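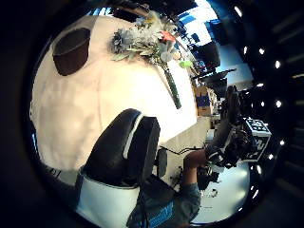

Photo by the author

Open Day at the Drusitz Linen Mill and Showrooms
3 April 2023

The Drusitz mill opens to the public twice a year, once in spring and once in fall. I have been buying table linen made there for a long time and had never seen the place, so this year I signed up for the spring date and drove out the evening before. I run a small shop that sells tablecloths, napkins, bedding and a few cushions. What follows is mostly for people in the same line of work, but the mill tour is open to anyone and the sign-up form is simple.

Getting there

The mill is at the bottom of the town, next to the river. There is a train station, but the walk from it is mostly uphill on the way back, and I was glad to have the car. Parking was in the gravel lot behind the dye house. The signs bring you in through the truck gate, not the main entrance shown on the map, so ignore the map. I was there before the doors opened and there was already a short line.

Entry is free. You get a paper wristband and a time for the mill tour. The showrooms in the newer building can be visited at any point during the day without a time slot.

If you stay overnight, book early. The inn across the bridge was full and I ended up at a guesthouse on the main road, clean and quiet enough, with breakfast from a machine in the hallway.

The yarn store

The tour starts in the yarn store, a long low building with small windows. Flax yarn arrives here on cones and has to rest before it can be used. Linen breaks easily when it is too dry, and the store is kept damp on purpose. You notice it as soon as you go in. My glasses fogged up and the tour sheet went soft in my hand.

The guide explained how the yarns are graded. Long line flax goes into the better tablecloths and napkins. Tow yarn, made from the shorter fibers, goes into kitchen towels and some upholstery. They passed around a cone of each. The tow is hairier and you can feel thick and thin places in it with your thumb. I have had customers bring back a kitchen towel for exactly these thick places, thinking it was a fault, and I will now keep a bit of both yarns at the counter.

Warping

The next room is the warping room. The creel holds the cones for the warp, and the threads run from it through a reed and onto a big drum. For the standard tablecloth width, the sheet we were given says the warp is put on in sections of 200 threads. If one thread breaks the whole thing stops and someone has to find the end and tie it in. We saw this done once. It took less time than it has taken me to write this paragraph.

Changing from one warp to another takes most of a working day. This is the reason behind the minimum orders that small shops complain about, me included. A new color in the weft is easy. A new color in the warp means a whole new warp, and the mill will not do it for a few dozen napkins. They were open about it when someone in the group asked.

The weaving shed

Ear protection is handed out at the door and you need it. The shed has two rows of looms with a walkway in between. The older row is kept for jacquard work and the newer one does plain weaves and simple twills. You can't hear the guide in there at all, so the explanation is given outside first and then you walk through in single file.

I would have liked longer in the shed. The jacquard looms were making a damask with an oak leaf border, white on white, and from the walkway you could only see the pattern when you bent down and looked along the cloth. The group behind us was already waiting, and we were moved along after a few minutes.

Loom-state linen is gray and stiff. It feels like sacking. Several people in the group were surprised by this, and so was I the first time I handled some years ago. All the softness people like comes later, in the wet finishing.

Dyeing and finishing

The dyeing is not done by the mill itself. The dye house on the site belongs to Ellus, a separate company that rents the building and also takes in cloth from other weavers. Their part of the tour was short and well organized. You look in from a gallery and don't go down onto the floor. There is a strong smell, something between wet hay and laundry.

They had a board up with the spring shades, natural, ecru, two grays, a rust, and several greens. Greens are hard to repeat, according to the person who showed us the board. A small difference in the water or in the cloth can push a green toward yellow or toward blue, and the eye picks it up faster than in most other colors. Anyone who has tried to match a napkin reorder to an older tablecloth will know this. Their advice was to order the full set from one dye lot and to write the lot number on the invoice. I do the first and have never done the second.

After dyeing, the cloth is washed, softened and dried, and some of it is pressed between heavy rollers for shine. The restaurant customers still want the shine. Private customers mostly want it rumpled, and the mill now sells more of the rumpled kind. The tumbled finish costs a little more than the pressed one, which I had assumed was the other way around.

The showrooms

Lunch was soup or a roll with sausage in the canteen, eaten at long tables, and then I went over to the newer building. The showrooms are shared. Drusitz has the largest part and the rest is rented by companies that work with the mill or buy from it.

The Drusitz section is laid out by use: table, kitchen, bath, bed. The table linen was what I had come for. The new cloths come in the usual sizes plus one longer one, meant for tables with both leaves out. I asked about hems. Mitered corners are now standard on everything over napkin size, at no extra charge. The samples I unfolded were well made, and I found only one with a crooked corner. 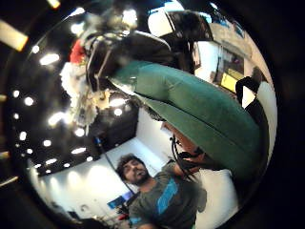 Upholstery and soft furnishings are a newer business for most of the tenants, and it shows in how uneven the prices are. Two cushion covers that looked the same to me were priced far apart, and the difference came down to the zipper and the lining. It pays to turn everything inside out before asking for a price list.

Plumico makes fillings. They supply feather and down inserts, and also a synthetic fiber fill for people with allergies. They had open boxes of the different fillings that you could put your hands in. For shops the useful thing was their chart of which insert size goes with which cover size. I have always gone one size up for a full look. Their chart says the same for feather but not for fiber, where a tight cover makes the seams pull. The price for the plain feather insert was 1,040 for a case, delivered, and they would not split a case.

Ouazzani is a family firm that imports wool throws and floor cushions and has lately begun having some covers woven at Drusitz. Their space was the busiest of the afternoon and I had to wait to speak to anyone. The throws are heavy and have knotted fringes. I asked about washing and was told cold water, by hand, flat to dry, and no exceptions. Many of my customers will not do that, so I ordered only a few.

There is also a seconds room at the far end, open to everyone. Most of it was kitchen towels and odd napkins, sold by weight. By the middle of the afternoon the good tablecloths had gone. Go there first if that is what you want, and do the tour afterward.

Practical notes

The mill says around 2,000 people come to the spring open day. It did not feel crowded on the tour, as the groups are kept small, but the canteen and the seconds room were full from noon on.

Wear shoes you don't mind getting dusty. The lint in the weaving shed settles on everything, and I was still picking it off my coat at home. The gallery at the dye house is reached by open metal stairs. There is an elevator in the showroom building but none in the mill, and anyone who has trouble with steps should call ahead and ask which parts can be reached.

Cards are accepted in the showrooms. The canteen and the seconds room take cash only, and the nearest bank machine is back up by the station.

Trade orders placed on the open day get the old price list. The new one starts in May, and the increase on plain linen is small, but the damasks go up quite a bit. I put in an order for ecru and rust in the tumbled finish, with napkins to match from the same lot. Delivery was quoted at six weeks. I left before the last tour and took the river road home, slower than the highway but with much less traffic.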